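Clinthorpe workshop notebook
Entry 486, August, started at 4:40 in the afternoon with a cup of tea going

Hedex board, second layout, clear plates and blue parts

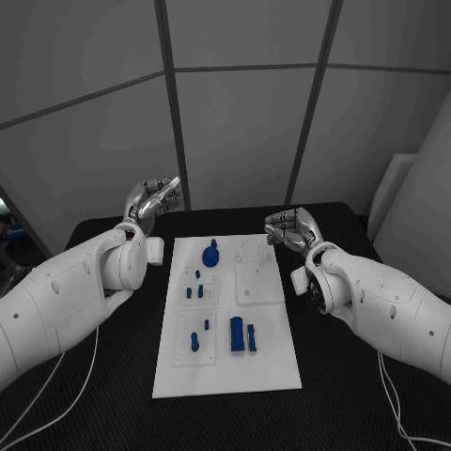 Hedex board on the black table, second layout, square plate still without a peg.

I said I would write up the second layout properly this time, and not leave it as three arrows and a coffee ring like I did with the first, so bear with me, it's going to be a long one.

The big change is the clear plates. On the first layout everything stood straight on the white board, and whenever we wanted to try a different spacing for a pair of pegs we had to drill the board again, and by the end of July the poor thing looked like a cribbage set. Now the fussy spacings live on their own bits of acrylic, and if a spacing turns out wrong we remake the small plate and leave the board in peace. I should have thought of it in the spring. I'm very pleased with it anyway!

The pair of short pegs on the left is the spacing I like best so far. I can get a thumb and finger around either one without bumping its neighbor, though it's close, and I wouldn't go any tighter. If anybody with bigger hands than mine is passing the bench, please have a go and write what you think in the margin here (pencil is fine, I'll ink it in later).

The larger plate below it, with the slender peg at the top and the round-headed one lower down, gave me more trouble. I had the two holes laid out nicely on paper and then I drilled from the wrong face, so my first plate came out as the mirror of the drawing. It isn't wasted. It's in the offcuts drawer with a strip of tape on it, and if we ever want a mirrored version, well, it's made. The second try went better. I marked it out with the 300 mm rule, checked the drawing, checked which way up I was holding it, and then checked again, which felt silly and took all of ten seconds.

Notes on drilling acrylic, mostly for me, because I forget every time:

Leave the protective film on both faces until the very end. I peeled one side early on the mirrored plate to see it better and scratched it on the vise before lunch.

Scrap underneath, clamped down hard. The plate wants to climb the bit as it breaks through, and that's when you get the little shell-shaped chip on the back.

Go slow, lift often. When the swarf starts coming off in gummy strings instead of dry curls, stop and have a sip of tea.

The edges I did by hand, working down through the papers and finishing on 1000 grit, wet, on the flat stone. After that a wipe of Clorik on a soft rag. I know there are strong feelings in this building about Clorik and I share some of them (the smell!), but it does bring the edge up clear, and the tin is nearly empty, so the argument may settle itself. Please don't use it on the blue parts. I tried a dab on a spare and it left a cloudy patch that I haven't been able to get off.

About the square plate on the right. It has its one small hole near the middle and nothing in it, and I'd like it to stay that way until we've talked. My first idea was to stand another slender peg there. My second idea, which came to me on the walk home, is that it's useful to have a place on the board where something obviously could go. People who come by the table tend to look at that plate first and then look around for the piece that fits. I enjoyed that more than I expected. We might keep it as a sort of resting place, and put the tray of spares beside the table, and see what happens.

If we do fill it, the hole may need opening up a hair. I made it with the smaller bit from the Olteanu set, and the Olteanu bits run a touch under what's stamped on them, or ours do at any rate. The slender pegs go in with a push and a twist. I don't want a twist. I want them to drop in with that nice soft knock, and lift out again without the plate coming along for the ride.

The knob is my favorite piece on the whole board and I'll defend it. It's the domed disc with the short post on top, and it stands up near the far edge with the circle outline to its right. The idea behind the circle was simple: the knob has a home and an away. In practice I find I keep picking it up by the post and walking it over there and back while I'm thinking about something else, so as a desk toy it is already a success. The question is whether the circle wants to be a plain outline, as now, or a shallow pocket that the disc can settle into. A pocket would feel lovely. A pocket would also mean getting the board up on the router table, and I'd rather do that once, with everything decided, than three times with my heart in my mouth.

The two small holes near the circle are staying. I had a note to fill them and I've crossed the note out.

The tiny peg under the knob is the one that gets lost, so a word about it. It is easy to knock with a sleeve, it rolls, and the floor under that table has a gap along the skirting that I'm sure has eaten at least one already. There's now a lidded tin in the second drawer for anything that small. Tin first, then the drawer, then home. I turned out the whole blue parts drawer this afternoon to see what we have, and the tally, with spares and seconds and all the odd ones from the first layout, comes to 51. I've written that on the inside of the drawer front with the date left blank, and whoever counts next can put theirs underneath.

Now the block and the bar. These stand straight on the white below the square plate, no plate under either one, and I went back and forth on that. I cut a plate for the block and tried it. It looked tidy and it was a nuisance, because the block is big enough to want both a good grip and a good shove, and the plate skated along with it. Straight on the board it stays where you put it. The bar is narrower and I thought it would be tippy, but so far it has behaved. I'd still like to ease the top edges of both with a couple of strokes of the file, only enough that they feel friendly. They're crisp at the moment in a way that's fine to look at and a little mean to the fingertips.

I did wonder about the gap between those two. Leave them as they are for now. If we push them closer we lose the room to get fingers down between them, and if we spread them the bar ends up too near the side for my liking. There's a version where the bar turns to lie the other way, and I've sketched it on the back of this page, along with a bad drawing of a cat, which you can ignore.

The color, while I'm rambling. We talked about doing each kind of part in its own color, and I was all for it until I saw everything in the one blue against the white. It's so calm! You see the shapes before anything else. The clear plates nearly vanish when you stand back from the table, and then a bit of light catches an edge and there they are. I'd hate to lose that. If we need to tell parts apart in the drawer, let's put a pencil mark on the underside and leave the tops alone.

The one drawback of the clear plates is dust. Every crumb in the workshop goes to them, and if you wipe them with a dry cloth they only pull harder. Damp microfiber, once over, then leave them be. The blue drawer has a clean cloth in it now, folded on the left, and it is for the plates and the plates alone. The last one went off to clean up a chain oil spill, and I'm over it, more or less.

A few things still open, in no sensible order. The underside of the board needs feet or a strip of rubber. I've been using folded shelf liner, which works and looks dreadful. The drawing in the flat file still shows the first layout, with the knob down at the near end and no plates at all, so please don't cut anything from it until I've redrawn it. I'd like a lid or a fitted cover so the board can be carried upstairs without packing every piece. That cover needs to clear the knob, post included, so measure from the top of the post and then give it a little more.

Also, we're down to one good sheet of acrylic. The offcuts will do for two more small plates if we're careful and lay them out along the long side. There's a sheet on order, coming with the next delivery, and the old film roll can go when it arrives.

5:55 now, tea gone cold, second cup made. I eased the hole in a spare plate by hand with the tapered reamer, two turns and test, two turns and test, and on the fourth go the slender peg dropped in with exactly the knock I was after. I did it a few more times than strictly needed. The spare is on the windowsill with the peg beside it, and the number of turns is written on the film. I haven't touched the square plate on the board. Tomorrow, first thing, file the edges on the block and the bar, then start the new drawing while the big table in the front room is free.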